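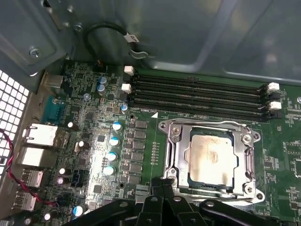

Keisha Esposito asked at the interim review whether a reuse rate means anything when the age of the collected machines is not reported with it. The objection was accepted, and age at disposal was added to the record sheet for the second collection period.

2. Scope and method

The project followed discarded office desktops from three sources in Puta: the Trendaveck warehouse, the Skernex service counter and the Ďurica evening college. Collection ran for five months and closed in May. In total 166 machines were logged. Each was assigned to one of the following outcomes: resold whole, stripped for parts, or sent for shredding. Laptops and monitors were excluded. Year of manufacture was taken from the serial plate where legible and otherwise
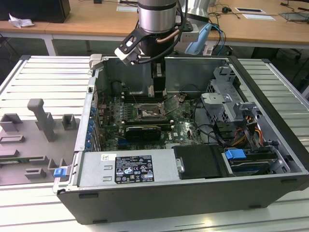
from the date code on the main board, which can precede assembly by several months. Machines from the first period were dated later from retained inventory lists.

3. Results

Of the machines logged, 79 were resold whole and 54 were stripped for parts. The remainder went to shredding. Processors and memory made up most of the resale value of the stripped group. Power supplies were rarely accepted by buyers at any price.
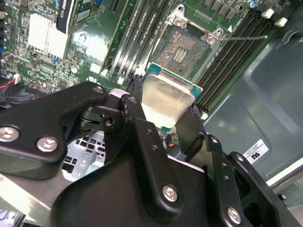 Fig. 3. Processor with metal heat spreader, above the main board.

Age alone did not separate the groups well. Several of the older Skernex units were resold whole, while newer units from the college lacked drives and were stripped. Missing parts should be recorded at intake in any repeat of the work. Transport cost was not measured, and the resale figures in Appendix B are gross.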